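Brurov song cycle, no. 7: low voice transposition?

dyoon_bar
Preparing the Brurov cycle for May. The Tkachuk edition puts no. 7 down 2 half steps for baritone, which buries the piano left hand at bar 147. Has anyone sung it in the original key?

ullik_pno
Yes, with Yevhen Hrynyshyn. Original key, pedal changed every half bar. The low octaves clear up if you don't hold them through. 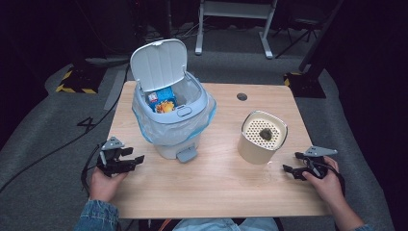

Small pedal bin, lid up.

skellance
Disagree. The vocal line sits on the break for roughly two pages in the original key. Most baritones will push. Take the transposition and move the left hand up an octave at 147.

ullik_pno
That changes the bass under the cadence. I would not do it without asking the publisher.

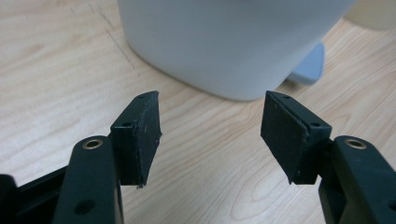

Half-pedaling gets most of the same clarity and leaves the notes alone. It does depend on the piano — on a short grand the low strings blur anyway.

dyoon_bar
Ours is a short grand. I'll try both keys at rehearsal.
Deok-su Yoon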